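Drovell @drovell
2021-12-15

Closet rebuild, load notes. The old rod was a 1050 mm steel tube on two end brackets and nothing in the middle. It had a permanent bow you could see from the door.

Weighed everything that was on it, in batches, on the bathroom scale. Winter coats were most of the total. Shirts hardly matter.

Sag goes with the cube of the span for the same total load. Halve the span with a center bracket and the problem mostly goes away. A thicker tube helps too, but it costs more than a bracket. 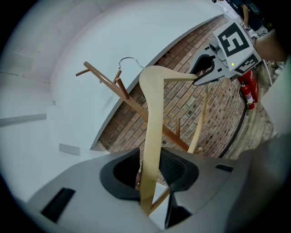 Wall anchors next. The left end lands on a stud, the right end doesn't. Went with a backing board screwed to 2 studs and mounted the bracket to that.

Rod depth: set the centerline at least 300 mm off the back wall. Coats on wide hangers will rub at anything less.

Pichon's bracket sheet gives a load rating for the bracket only. It says nothing on the screws. Check those separately.

Will measure the sag again in February with the coats still on.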